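Workshop notebook, Room 28, Zotholm Study Centre
Entry of 05/08/2025. Entered by I. Farina. Read and initialled by K. Karagiannis.

Subject: desk stationery, review of the shared pen cups and of what is kept in them. 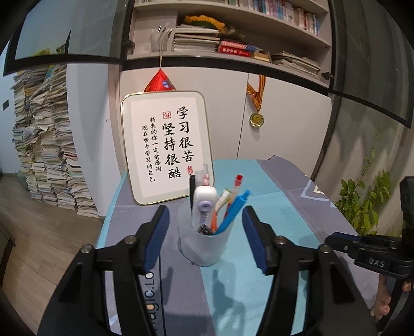
The review follows the decision taken in April that each study table should have one cup of its own, and that the large drawer by the door should no longer be used for pens in current use. The drawer remains available for refills, spare blades and unopened packets. Readers of this notebook will recall that the drawer had become difficult to close.

1. Cups

The frosted cup has been retained for the table with the framed motto. It is whitish and slightly see-through, with a rounded base, and short items that have sunk below the rim can be made out from the side when the light is good. The solid cups from the Raner order do not allow this. Two of them have been moved to the office, where they hold rulers.

Mr Karagiannis has asked whether a rounded base is a disadvantage on a table covered with a cloth. I tried the cup with long pens on one side only and then with the load spread. It leaned when the pens were all on one side. With the load spread it stood properly. The cloth made less difference than the loading. I should nevertheless prefer that the cloth be pulled flat before the cup is set down, as a fold beneath the base is enough to tilt it.

2. Contents

The cup is crowded. The white utility cutter with the lavender slider stands at the front, leaning against the inside of the rim. Behind and beside it are a slim black pen, a pen with a transparent cap and a pink and white barrel, a white pen with a green end, a clear-barrelled pen with a red top and a thick bright-blue pen. There is also a clear, flat-topped plastic piece, an orange stick-like item, and something small, dark and metallic low at the rim. The last three have not been identified to my satisfaction and I have left them where they are until the persons who use the table have been asked.

The thick blue pen leans out further than the rest and is the one most likely to be caught by a sleeve. It should go towards the middle. If it will not stand there, it may be kept flat in the tray.

3. The cutter

There was some discussion as to whether a cutter ought to be kept among pens at all. The present rule, which I propose to leave unchanged, is as follows.

The blade is to be fully withdrawn before the cutter is put back.
The slider is to face outwards.
No loose blades in any cup.
Used blades go in the lidded tin on the upper shelf and are not to be put in the waste paper.

Mr Karagiannis would prefer a separate holder for cutting tools, as is done in the Trilotetti workshop. I have no objection in principle. It would mean a further object on a table which already carries the sign, and I note that people tend to return a tool to the nearest opening. The matter is left open.

4. The framed sign

The sign leans upright behind the cup and to its left. It has rounded corners, a thin gold edge and a pale border. Several colleagues have asked what it says, and the reading is entered here so that it need not be asked again.

Right-hand large column: 学习很苦 (study is bitter).
Next large column: 坚持很酷 (persevering is cool).
Two narrower columns to the left of these: 将来的你一定会感谢 and 现在努力学习的自己 (the you of the future will certainly thank the self who is studying hard now).

The columns are read from right to left. The two large ones differ only slightly in sound at the end, ku in both cases with a different tone, and this is lost in English. "Hard" might serve better than "bitter" for the first, but I have kept the more literal word.

The sign is tilted a little to the left. It is to be straightened when the cloth is next changed, and a strip of felt put under its lower edge if it slides.

5. Pen trial

Separately from the above, 60 pens from the Fujimoto packet were tried on scrap paper before being put out. Ten lines were drawn with each. Of these, 28 wrote cleanly from the first line. The remainder needed a few strokes before the ink ran evenly, and have been stored point downwards in the drawer for a second trial. None has been thrown away. The supplier's minimum order is 1,000, and I do not recommend that we place one until the second trial is complete.

6. Actions

I.F. to ask the users of the table about the three unidentified items.
I.F. to repeat the pen trial on the same paper.
K.K. to obtain the dimensions of the holder used at Trilotetti.
K.K. to check the office cups for pens belonging to the study room.

Note added by K.K.: Agreed, except on point 3, where I maintain my view. Please also record that the felt is in the second drawer of the grey cabinet and that the roll is nearly finished.

Note added by I.F.: Recorded. A new roll has been requested with the refills.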